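[Clustbridge-owners] Re: Rurum wagon, vibration at highway speed after new tires

From: Jomar Lacson
To: Clustbridge owners list
Date: May 2018

Seul-gi Choo wrote:

> Hi all,
>
> I've had the Rurum wagon for two years now and this is the first
> thing that has really bothered me. I put four new all-seasons on it
> last month at Kang. Since then there is a vibration that starts at
> 80 km/h and gets worse up to highway speed. Below that it is smooth.
> I feel it in the seat more than in the steering wheel.
>
> I took it back and they rebalanced all four. It was a bit better
> for a few days, or I thought it was, and now it is the same as
> before. They are telling me it must be a suspension problem and
> want to quote me for rear bushings. The car never did this on the
> old tires.
>
> Has anyone else had this? Am I being sold bushings I don't need?
> I have a long drive coming up in June and would like it sorted
> before then.
>
> Seul-gi

Hi Seul-gi,

I would hold off on the bushings for now. They do wear out on the wagon, but worn rear bushings usually show up first as a clunk over speed bumps or a loose feeling in the back end when you change lanes. A steady vibration that begins at one speed, on a car that was fine the day before the tires went on, is nearly always something in the wheels and tires.

Feeling it in the seat points to the back pair. If it were the front you would normally get it through the steering wheel. It isn't a perfect rule but it's a good place to start.

The first thing I'd check is how the wheels sit on the hubs. The Rurum's centre bore has a tight fit, and after a few winters of salt you get a ridge of rust around the hub face. The wheel goes on and the nuts tighten up, but it isn't seated flat. You can balance that wheel all day and it will come off the machine perfect every time, then go back on the car crooked. When I did mine I took the wheels off one at a time, cleaned the hub face and the back of the wheel with a wire brush, wiped everything down and put it back together. Tighten the nuts in a star pattern, by hand first, then with a torque wrench once the car is on the ground. Use the figure in your owner's manual and not whatever the air gun is set to. Check them again after a short drive.

If your wheels are the aftermarket ones, look for the plastic centring rings as well. They often get left stuck to the old wheel or thrown out with the packaging. I had one missing on the left rear for most of a year and never knew until I went looking.

The second thing is to swap the tires front to back, if yours aren't directional. It costs nothing if you have a jack and an hour. If the vibration moves into the steering wheel, you know it's a wheel or a tire, and you can go back to Kang with that. If it stays in the seat exactly as it was, then start thinking about the car itself, and maybe the bushings quote isn't so silly.

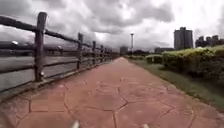
Path with rail fence on the left

Third, ask for a road force balance. An ordinary balance only tells you the weight is even. Road force presses a roller against the tire while it turns and shows whether there is a stiff spot in it or whether it's out of round. Not every shop has the machine. Skorkorus does, and they charged me $30 a wheel last time, but phone ahead as the price may have gone up. Get the printout with the numbers for each wheel. If one tire is well out from the others they can sometimes turn it on the rim to cancel out the high spot, and if that doesn't help, it's a warranty claim on the tire. Keep your receipt from Kang, as you'll need it for that.

I went through most of this myself. Mine was on the original steel wheels, so a bit different, but the same feeling in the seat starting a little higher than yours. I paid for two rebalances and an alignment before anybody looked at the hubs. The alignment did nothing for it – it wouldn't, an alignment problem gives you pull or uneven wear. In the end it was one bad tire and one dirty hub, both at the back, and I suspect each was hiding the other. I drove 3811 km that summer once it was fixed and it was fine the whole way.

A few smaller things while you have the wheels off:

Look at the inside edge of the rims for a bend. Our roads in spring are hard on them and you can't see the inside from standing height.

Check for packed mud or a stone wedged in the inner barrel. It sounds too simple, but a lump of dried mud will do it.

See that the stick-on weights are all still there. If there's a clean rectangle with bits of old glue on it, one has come off. That would fit with it getting better for a few days and then going back.

Check the pressures cold against the sticker on the door pillar. Shops tend to fill everything to the same number, and the wagon wants more in the rear when it's loaded.

As for whether you're being sold something you don't need, I can't say from here. I'd ask them to show you the bushings with the car on the hoist. If the rubber is torn you'll see it, and then it's worth doing anyway. If they won't show you, go somewhere else.

Let the list know what the road force numbers are if you get it done. There was a long thread on wheel fitment a while back, message 236 in the archive, with the bore sizes for both the wagon and the sedan.

Jomar

Recent messages on this list
Re: Rurum wagon, vibration at highway speed after new tires
Rear wiper motor, sedan to wagon swap?
Block heater cord replacement
Wanted: roof rack end caps, grey
Re: Cabin filter, which way does the arrow go

Search the archive Enter keywords Go

Contact the list owner | Copyright Clustbridge owners list | Back to top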